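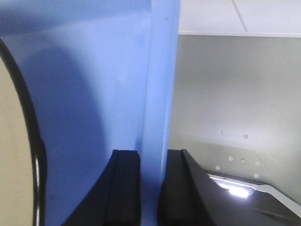 曹雪莲（Xuelian Cao）来信说，她照着上一版说明把Skilten收纳盒折了三遍，三遍都折成了一顶帽子，问第4步是不是印反了。没有印反，是漏印了一句，现已补上。帽子您可以留着。

4. 组装盒身

开始前请清空桌面，至少留出601毫米宽的位置。盒身展开后比您以为的大，也比您的茶杯有力气。

4.1 将盒身平放，折痕凸起的一面朝下。（漏印的就是这一句。）

4.2 沿长边折痕向上折起两块侧板，用手掌从中间往两端压实。指甲也能压，压出来的印子会陪您很久。

4.3 折起短边，把插舌推入侧板的槽口，听到一声轻响即可。没听到响声，多半是插舌还在槽外；听到两声响，请看4.7。

4.4 放入底板，光面朝上。底板四角略紧，先放对角，再按另外两角。

注意：底板未放入之前，请勿提起盒子展示给家人看。

4.5 检查四条立边是否垂直。稍有歪斜不影响使用，只影响心情。歪得厉害时，拔出插舌，回到4.2。

4.6 装入物品。每盒承重不超过700克，重的放底下，软的放上面。毛巾、袜子、充电线都合适；字典不合适，哪怕您只有一本。

4.7 若插舌开裂，请停止使用该侧板，凭包装内的卡片向Prorodbridge索取替换件，零件号144。胶带可以应急，但本手册不曾推荐过胶带。

5. 叠放与收回

5.1 叠放不超过三层。第四层能放上去，站多久另说。

5.2 与Duan搁架搭配时，层板间距应调至34厘米以上，否则盒子进得去，手出不来。

5.3 长期不用时，先取底板，再按相反顺序拆开压平，竖着存放。平放在床底也行，只是来年四月换季时，您会再买一套。

5.4 清洁用拧干的湿布擦拭，晾透后再折。不可水洗，不可熨烫，不可放进洗碗机（此条应蒋卓然（Zhuoran Jiang）的亲身经历增补）。

备用插舌在包装内侧的小袋里，颜色与包装一致，请找仔细些。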